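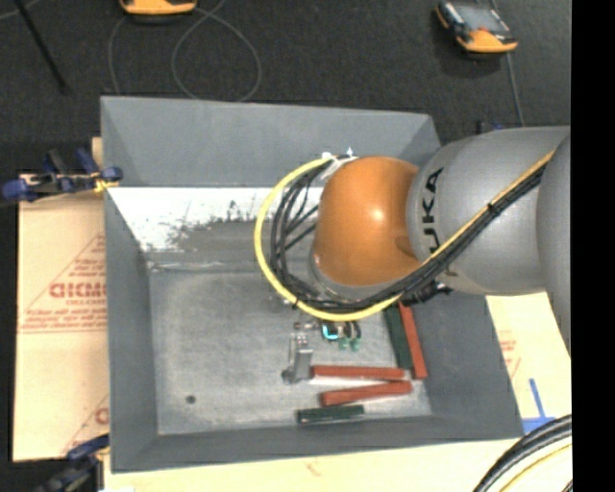 Automation Technician, Bin Picking (temporary, 25 hours a week)
Onitz, Tasitdale
Posted August 23, 2020

Onitz needs a technician to help find and fix a recurring fault in our bin-picking cell. Since June the arm has been stopping partway through picks when blocks lie close together in the bin. The controller logs a collision stop and the cell has to be reset by hand. In the last test series of 100 picks it stopped 35 times. One stop ended with a bent gripper finger and a damaged cable.

You will:
- run repeat picks with the red and green blocks and log every stop
- check cable routing and slack on the arm at full reach
- inspect the gripper fingers and fittings before each run
- write up each fault for the Mernex software team

You need:
- two years with industrial arms, KUKA preferred
- lockout training, or willingness to complete ours before you start
- comfort reading controller logs

Nobody enters the cell with drives on. This applies to all staff and there are no exceptions.

The contract runs 30 weeks. Day shift only. Send a resume and a short account of a fault you traced yourself. No cover letter needed.

Contact: Onitz Hiring, Tasitdale | © 2020 Onitz | Back to top
Shares: 4 | Comments: 0

Recent openings
Panel Wirer, Fu Line
Test Operator, Mernex
Stockroom Assistant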